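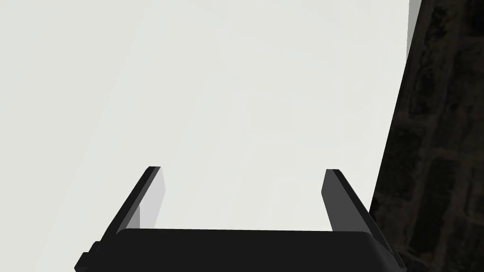 Chapitre 4
L'éclairage naturel des pièces de service

Jusqu'ici, nous avons traité la lumière du jour comme une quantité disponible en façade. Ce chapitre examine ce qu'elle devient à l'intérieur, dans les cuisines et les buanderies, où l'on travaille debout et souvent dos à la fenêtre.

Le facteur de lumière du jour est le rapport, exprimé en pour cent, entre l'éclairement reçu en un point du local et l'éclairement extérieur sur un plan horizontal dégagé, par ciel couvert. Il dépend de la surface vitrée, de la hauteur du linteau, des masques extérieurs et de la clarté des parois. Dans le logement Mridha, étudié par Rafsan Sultana en novembre, il valait 5 % près de la baie et tombait sous 1 % au fond de la pièce. 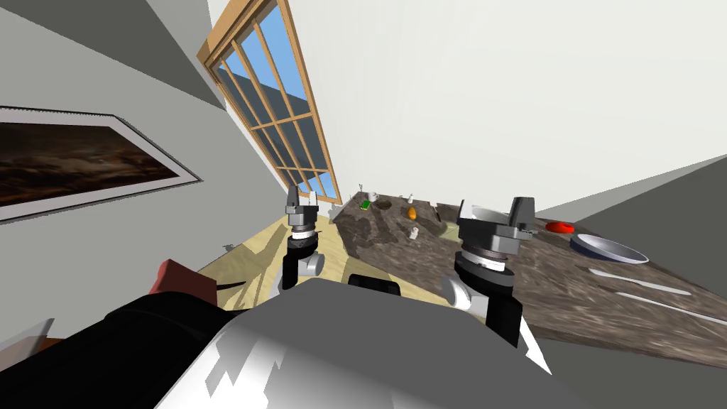 4.1 Le rôle des parois

Une paroi claire renvoie vers le fond du local une partie du flux qu'elle reçoit. Un plan de travail sombre en absorbe davantage. Sur la maquette de Harkholm, on a repeint un seul mur et laissé les autres en l'état. L'éclairement au point de mesure le plus éloigné est passé de 30 à 119 lux. Les relevés complets figurent dans l'annexe.

Les petits bois réduisent la surface vitrée utile. On les déduit du calcul avant d'appliquer le coefficient de transmission du vitrage.

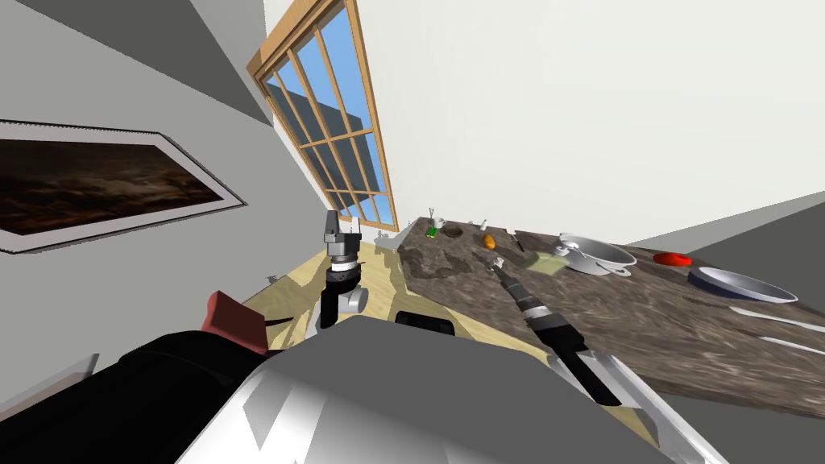 Fig. 4.1. Cuisine avec fenêtre à petits bois, murs clairs et plan de travail en marbre brun.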